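Small repairs of paper in the school library
Project report by Edvin Nyberg
Supervisor: Ingegerd Haugen

1. Why I chose this subject

The library in Trolturness lends many old song books, and a lot of them come back with torn pages. I wanted to know which way of mending keeps the page readable for longest. In April I got permission to use 27 damaged books which were already taken out of the lending.

2. Method

I divided the tears in two groups. The first group was mended with common tape, the second with thin paper and wheat paste. Every page was then turned 432 times by hand. This took much longer than I had planned - I did it mostly in the evenings.

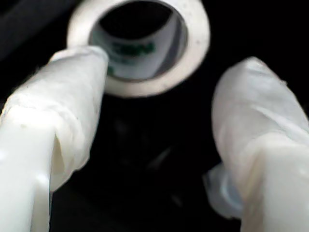

Fig. 1. Roll of tape, pale colour.

3. Results

The taped pages were strong, but they became stiff and in 20 cases a new tear started beside the tape. The pasted pages stayed soft. Only 2 of them opened again, both near the spine, where it is difficult to press the paste down.

4. What I would do differently

I did not test how the tape gets older, and this is a weak point of the work. The books from Poveck had also thicker paper than the others, so next time I would sort them first.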